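Zurkcombe Workshop Galleries
Lines, Grids and Crossings: the table at Mirby

Words by Sabina Barua

I love a grid. I love them on old school maths books, on quilting mats, on bathroom walls, on pavements after rain, and I especially love one that somebody has laid out by hand with a roll of tape. So when Rajitha Chowdhury mentioned that the big work table at Mirby had been gridded from end to end, I had my coat on before the kettle had boiled. The Mirby page has been empty for far too long, and this is a lovely thing to fill it with.

Click any picture for the large version. The tape edges are well worth a proper look!
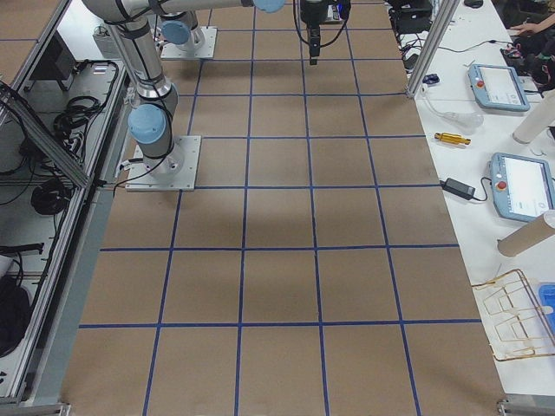

Looking down the length of the table, with the squares getting smaller towards the far end.
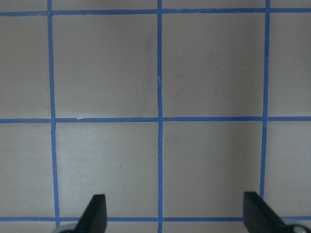

Right over the crossings. Look for the small pale nick on the top edge of the middle strip.

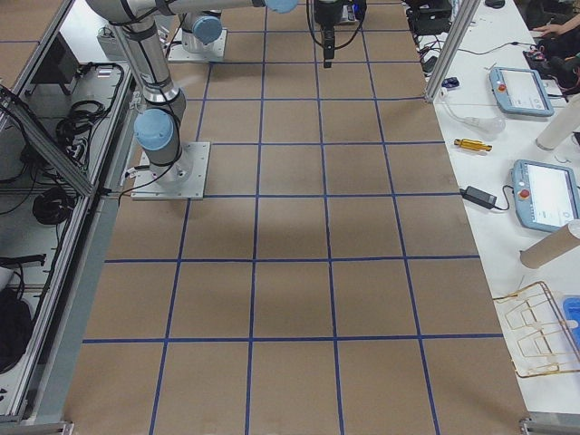 Blue on brown again, with the white side table on the right.

The blue tape grid at Mirby, seen in all three pictures.

About the grid

What I enjoy most is how much the tape does with so little. A big brown surface is just a big brown surface, and then a few blue lines go across it and suddenly it has addresses. You can say "third along, second up" and everyone looks at the same place. Janaka Bhuiyan, who did most of the laying, talks about the squares as if they were streets, and after an afternoon there I was doing it too.

The colour is a joy as well. In the long views the lines come out a deep navy, and close up they're a much brighter, poster-paint sort of blue. I'd always reached for cream masking tape for this kind of job and I'm completely converted. Blue stays readable when a shadow goes over it, and you can find a line from the other side of the room.

And then the wobbles! I know some visitors to this site like everything dead straight (hello, Kavinda), but the close-up is my favourite of the three precisely for the frayed white flecks on the centre strip and the way the left-hand one bows a bit. Tape has a mind of its own over a long run. I'd sooner see that than a printed sheet any day.

How Janaka lays one out

I asked for the method, as I always do, and got it in full over two mugs of tea. I've kept it in the order it was told to me.

Get the covering down first and leave it overnight if you can. Brown paper and card both relax a little, and any ripple that's going to show itself will have done so by morning.

Pick the edge of the table you trust most and measure from that one only. Janaka is very firm on this. If you measure some lines from the left and some from the right, they'll meet in the middle and disagree.

Mark both ends of every line in pencil before opening the tape. Small ticks will do. Janaka uses a 1,250 mm steel rule with a dent in one corner, and the dent always goes away from the marks.

All the lengthwise strips go on first. Stick down the starting end, walk the roll to the far end with the tape held just clear of the surface, line it up with the tick, then lower it. Don't pull hard. Stretched tape creeps back over the next day or so and you get a curve.

Press from the middle outwards with the side of your hand, or a folded duster if you've a lot to do.

Crosswise strips go over the top, same way. Let them lap at the crossings and leave them alone. I'd wondered about cutting neat joints, and the look I got was enough of an answer.

Trim the ends last. Sharp scissors, and a blade only where there's nothing underneath that you mind scoring.

If a strip goes wrong, take the whole strip up slowly, folded back low over itself, and use a new piece. Patching shows.

A few things I'd add from my own kitchen-table attempts. Buy all your tape in one go, as the blue varies from batch to batch and you will notice. Wipe your fingers before handling the cut end or you'll leave a grey print on it. And pick your square size by walking round the thing with a sheet of newspaper folded to different sizes. I used to choose from the measurements alone and always went too small.

From the visitors' book

We leave a book out at Zurkcombe and there's the usual box at the foot of each page. I've copied out the ones about Mirby so far.

"Please do more tables. I've looked at the long view several times today and I'm supposed to be doing the accounts." Anoma Jayawardena

"Good strong colour. The bowed line would bother me all day long. How long before the edges start lifting?" Kavinda Sultana

Kavinda, the answer from Janaka is that it depends on how many sleeves get dragged over it. The edges nearest where people stand go first. Run a thumbnail along them at the end of the day and they last much better.

"Our school hall had lines like this for country dancing, in yellow. I can still remember which square I was meant to end up in, and that I never did." Unsigned, in green pen

"Would this work on a sewing table? I've got a very pale top and I can never get a hem straight." Anoma again

Yes, Anoma, do it! Put paper under the tape if the top is varnished, and try a short piece somewhere out of sight first. Then send me a picture and I'll give it a page of its own.

More in this series

Mridha: the floor tiles. A long corridor in black and cream, with the repairs left on show. Still our most visited page, with 4,000 looks at the last count, and quite right too.

Trendbridge: the allotment strings. Twine and canes put out in March, photographed from the top of the compost heap by Rajitha, who lost a boot doing it.

Zurkcombe: the pinboard. Old ribbon over felt, criss-crossed on the diagonal. I've promised better pictures of the corners and I will get round to them.

Sending us yours

Any grid, any material, any size. Chalk, string, tape, tiles, biscuits on a cooling rack. Two or three pictures is plenty, and do please include one taken close up, as that's where all the good bits are. Tell me what it's made of, who made it and what you'd do differently next time. Leave them at the Zurkcombe desk or use the form at the foot of the main gallery page.

Many thanks to Janaka for the method and the tea, and to Rajitha for the tip-off. The large prints will be up on the stairs at Zurkcombe until December, close-up at the top.

Back to all galleries
Next gallery: Mridha, the floor tiles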